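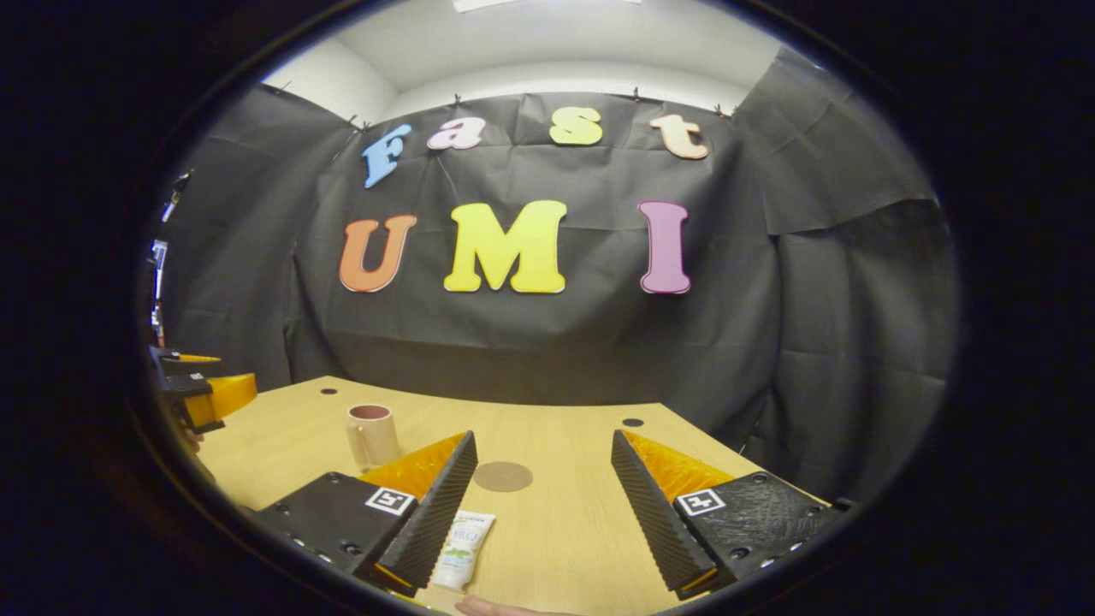 Strahlkabine: Stahlgranulat klumpt, Ansaugung setzt aus

Forum Metall und Oberfläche > Strahltechnik > Kabinen und Strahlmittel

riffelblech
Themenstarter
Hallo zusammen,
ich habe seit 18 Monaten eine Injektorkabine von Wotus in der Werkstatt stehen. Gestrahlt werden damit hauptsächlich Gussteile und Beschläge vor dem Grundieren. Bisher lief sie mit Korund, und das ging ohne größere Störungen. Weil mir der Verbrauch zu hoch war, habe ich jetzt auf Stahlgranulat von Illasus umgestellt, feine Körnung, kantig.
Seitdem setzt alle paar Minuten die Förderung aus. Im Trichter bilden sich Klumpen, und wenn ich mit einer Stange hineinstoße, läuft es wieder kurz. Die Düse ist frei, das habe ich geprüft. Am Kessel habe ich einen einfachen Wasserabscheider, mehr nicht.
Liegt das am Strahlmittel oder an der Luft? Den Sack mit 20 kg würde ich ungern wegwerfen.

kesselstein
Luft. Stahl und feuchte Druckluft vertragen sich nicht. Korund verzeiht das eher, rosten kann er ja nicht. Nimm eine Handvoll aus dem Trichter und schau nach, ob braune Stellen dran sind. Wenn ja, hast du die Antwort.
Kältetrockner einbauen, dann ist Ruhe.

riffelblech
Themenstarter
Braune Stellen sind da, vor allem am Rand des Trichters. In der Mitte sieht das Granulat normal aus.
Ein Kältetrockner ist mir für die paar Stunden im Monat zu teuer.

gratfrei_nord
Bevor du irgendwas kaufst: Injektorkabine und Stahl ist grundsätzlich eine schwierige Kombination. Das Zeug ist deutlich schwerer als Korund und muss aus dem Trichter hochgesaugt werden. Bei meiner alten Kabine ging das nur mit sehr feinem Korn und größerem Kompressor. Was sagt die Anleitung von Wotus zum zulässigen Strahlmittel?

riffelblech
Themenstarter
In der Anleitung steht "mineralische und metallische Strahlmittel", ohne Angabe zur Körnung. Der Kompressor ist ein zweizylindriger Kolbenkompressor, der läuft beim Strahlen fast durchgehend.

kesselstein
Fast durchgehend heißt, die Luft kommt heiß in den Kessel und hat keine Zeit abzukühlen. Dann nimmt sie das Wasser mit bis zur Pistole, und dein Abscheider direkt am Kessel bringt kaum etwas. Der gehört ans Ende der Leitung, kurz vor die Kabine. Davor ein paar Meter Rohr mit Gefälle und unten einen Ablasshahn.

gratfrei_nord
Das mit dem Rohr unterschreibe ich. Bei der Schuld des Wassers bin ich nicht deiner Meinung. Aussetzer alle paar Minuten hatte ich auch mit trockener Luft, das war schlicht zu wenig Unterdruck an der Pistole. Düse und Luftdüse müssen zueinander passen, und bei Stahl ist weniger Reserve da.

kesselstein
Er schreibt doch, dass es klumpt und rostet. Unterdruck macht keinen Rost.

gratfrei_nord
Nein, aber es kann beides sein. Ich sage nur, dass er nach dem Trocknen vielleicht immer noch Aussetzer hat.

sandmann_eg
Zur Frage, ob der Sack noch zu retten ist: Granulat auf einem Blech ausbreiten, trocknen lassen, danach durch ein Sieb geben. Was verbacken bleibt, kommt weg. Leichter Flugrost reibt sich beim Strahlen wieder ab, der Abrieb landet dann in der Absaugung. Bei Teilen, die danach lackiert werden, würde ich trotzdem erst ein Probestück machen.
Noch etwas: Hast du den Korund vorher komplett ausgeräumt? Gemischt taugt das nichts. Der Korund zerschlägt sich und der Staub bindet die Feuchtigkeit zusätzlich.

riffelblech
Themenstarter
Ausgekehrt ja, aber im Schlauch und hinter dem Lochblech war sicher noch etwas. Das mache ich am Wochenende noch einmal ordentlich.

pruefmass
Wir haben im Betrieb einen Membrantrockner von Inon vor der kleinen Kabine. Braucht keinen Strom, verliert aber etwas Luft. Gebraucht habe ich privat einen für 111 Euro bekommen. Wenn dein Kompressor jetzt schon am Anschlag läuft, könnte der Luftverlust aber ein Problem werden. Alternative wäre eine Patrone mit Trockenmittel, die muss man halt regelmäßig regenerieren.

kesselstein
Membrantrockner bei einem Kompressor, der nicht mehr abschaltet? Davon rate ich ab. Dann lieber Rohr und Patrone.

riffelblech
Themenstarter
Rückmeldung von mir. Kabine komplett leer gemacht, Schlauch ausgeblasen, Granulat getrocknet und gesiebt. Abscheider sitzt jetzt an der Kabine, davor Kupferrohr an der Wand entlang mit Gefälle und Ablasshahn. Aus dem Hahn kommt nach einer Stunde Strahlen ordentlich Wasser.
Klumpen habe ich keine mehr. Aussetzer gibt es noch, aber viel seltener.

gratfrei_nord
Dann schau dir jetzt die Luftdüse an. Bei Subramaniam gibt es die Einsätze einzeln, auch für ältere Pistolen. Vorher Innendurchmesser messen, die Bezeichnungen sind nicht einheitlich.

riffelblech
Themenstarter
Gemessen, der Einsatz ist oval ausgeschlagen. Neuer ist bestellt. Bis der da ist, lasse ich das Granulat im verschlossenen Eimer.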